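Desk Phones, Old Tables and a Dust Cloth: A Conversation with Nele Böttcher

Nele Böttcher has been restoring and reselling office telephones for 10 years, most of them corded desk sets from the years when every reception counter had one.

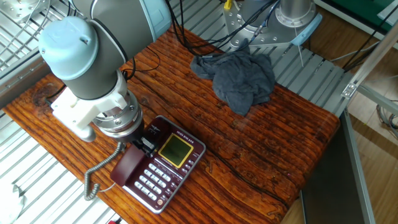 A dark red desk telephone with yellow-green display, handset on the left.

Böttcher works under the name Lornis and keeps an inventory of 51 working sets. She sells mainly to small hotels and medical offices that still run fixed extensions. Her first check on any set is the cord.

"A coiled cord tells you how the phone was used," she says. "If the coils are stretched near the handset end, somebody walked around with it. If they are twisted back on themselves, it was always picked up with one hand and put down with the other. I unplug both ends, let it hang for a night, and then decide whether to replace it."

The display comes next. On sets with a yellow-green LCD she looks for missing segments, which usually point to a poor contact between the glass and the board. Cleaning the contact strip is a short job. "People assume the screen is dead and throw the phone out. In most cases it needs isopropyl alcohol and even pressure when you close the case."

Number keys are removed as a set and washed in lukewarm water with dish soap. She does not use solvent on them, as it lifts the printing. White keys yellow over time, and she leaves a slight yellowing alone if it is even across all the rows. The narrow function buttons get a dry brush only. "They are small and the legends wear off first. Once a legend is gone, I have no good way to put it back."

Asked about colored housings, Böttcher is direct. Dark red sells more slowly than gray or black, and it shows dust sooner. It also hides scratches poorly under ceiling lights. She polishes with a soft cloth and a plastic cleaner from Millota, two thin passes, and stops there.

She has opinions on furniture as well. A phone with four flat rubber feet will rock on a rustic tabletop with deep grain and cracks. "The surface looks nice, but the feet land in the grooves. Put a thin felt pad under the base, or turn the phone until it sits flat -- that costs nothing." Crumbs and grit collect in the cracks too, and she recommends brushing along the grain before wiping.

The busiest day in her shop is Wednesday, when returns from a hotel supplier, Janssen, come in. Each set is tested on a line for 2 hours before it is shelved. Handsets are tested separately for hum.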